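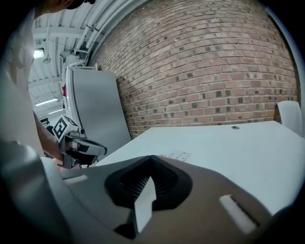

Brick wall and the big grey panel at our place on Buler Street.

Hi, I'm Gunnel Hellström, and I run Branico. We sell small spare parts for furniture – cabinet hinges, shelf pins, drawer stops, the little plastic feet that go missing whenever someone moves apartment – and we send them out in small cardboard boxes from 179 Buler Street. If you've lost one odd piece out of a bookcase you otherwise like, you're the person I had in mind when I started.

I used to work in the office at Welbridge, a furniture wholesaler, and a good part of my day went on telling people we couldn't sell them a single hinge. You could have a whole door, or you could have a carton of 38 hinges, take your pick! I kept a folder of those emails. When Welbridge moved out of town I stayed behind with the folder, wrote back to everyone in it, and sold my first parts from my kitchen counter. My family would like it noted that they ate dinner standing up for most of that August.

The kitchen lasted until the shelf pins got into the cutlery. Then a unit came free in the old Potgieter building, and I walked in, saw the red brick with the darker bricks scattered through it, looked up at the beams under the white ceiling and said yes before I'd asked about the heating (I should have asked about the heating). Everyone who visits wants to talk about the brick. It's lovely to look at and a pain to hang anything on, so most of what we have stands on the floor or leans. The white table goes in front of it, and that table is really where the company happens.

So, how does an order work? You email us a photo of the part, or the hole where the part should be, with a ruler or a coin next to it. One of us looks at it, usually with a cup of coffee, and writes back with what we think it is. If we're not sure we'll ask for another photo, and I'm sorry in advance about how fussy we get over screw spacing. Once you say go, we find the piece, wrap it, box it and put a printed label on. Orders confirmed before 3 in the afternoon go out the same day. Later ones wait for morning.

I'm particular about the boxes. Parts this small get lost in big packaging, and I've opened enough huge cartons with one hinge sliding around inside to have feelings on the subject. Ours are plain tan cardboard, and we pick the smallest one that closes without a fight. They start the day in a pile at one end and get spread out as we go, and by lunch you may find one on its side in the middle of the table, waiting for somebody to remember what else was going in it.
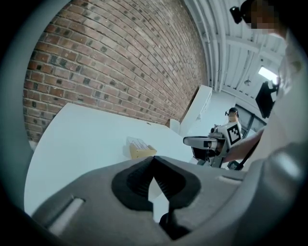 Kgomotso Van der Merwe would like me to add that the table gets cleared every evening, whatever I say about lunchtime, and that a tidy table is the only reason the right hinge ends up with the right customer. "Gunnel would work on top of yesterday's post if I let her," were the exact words, and I can't argue. Kgomotso set up the whole system we use now: one order on the table in front of you, finished and labeled before you reach for the next. It felt slow to me at first. We send out far fewer wrong parts than I did in the kitchen, so I've come around.

There are 3 of us on a busy day and fewer the rest of the week. We take returns for as long as the part hasn't been screwed into anything, and we'll happily take your leftover hardware too, if you've got a jar of it in the garage. Old fittings are often the only match for old cabinets, and some of the happiest emails we get are about a hinge that came out of somebody else's jar.

You're welcome to stop by with your broken bit in your pocket. Wednesday is best, when we keep the morning free for visitors. Ring the bell marked Branico and give us a minute to get to the door – and bring a sweater if it's winter.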